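Stinanham Shared Workshop - Bench Arm Pre-Run Checklist, with Comments
Build: Plodenholm arm, simulator and bench. Checked by: Hedvika Urban. Date: 2023-06-26

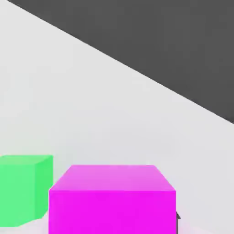 Simulator view, green and magenta cubes on the pale table.

Part A. Simulation

A1. Table plane level and fixed in the model. PASS.
A2. Cubes rest on the table without sinking or jitter. PASS. Watched for 3000 steps with the arm parked.
A3. Cubes separate at start. PASS. The gap between green and magenta is thin in this view. Spacing to be set from the model coordinates, not judged by eye.
A4. Camera view covers the working area. FAIL. Both cubes run out of view, magenta at the bottom and green at the left. Raise the camera and repeat.
A5. Gripper visible during approach. FAIL. Only a small dark piece shows beside the magenta cube, probably a fingertip. Same remedy as A4.
A6. Joint limits in the model match the hard stops on the bench. PASS, after correcting joint 2.

Part B. Bench, power off

B1. Base clamps tight. PASS.
B2. Cable slack at full reach. PASS. Tie at the elbow replaced in February, still sound.
B3. Finger screws marked and not turned. PASS.
B4. Guard panel fitted and latched. PASS. Latch is stiff - a drop of oil would do.
B5. Supply fuse rating agrees with the label. NOT CHECKED. Label missing from the Schmieder supply. Do not energise until replaced.

Part C. Bench, power on

C1. Emergency stop cuts motor power from any pose. NOT CHECKED, see B5.
C2. Arm holds or settles gently on loss of power. NOT CHECKED.
C3. Motor casing below 38 degrees C after a ten-minute idle. NOT CHECKED.
C4. Zenis controller reports no faults on start. NOT CHECKED.

Comments
A4 and A5 do not stop further work in simulation, but no grasp script goes to the bench until both pass. Part C needs two people present, one with a hand at the stop button. Keep the old joint 2 values in the log.

Result: simulation only. Bench run withheld.
H. Urban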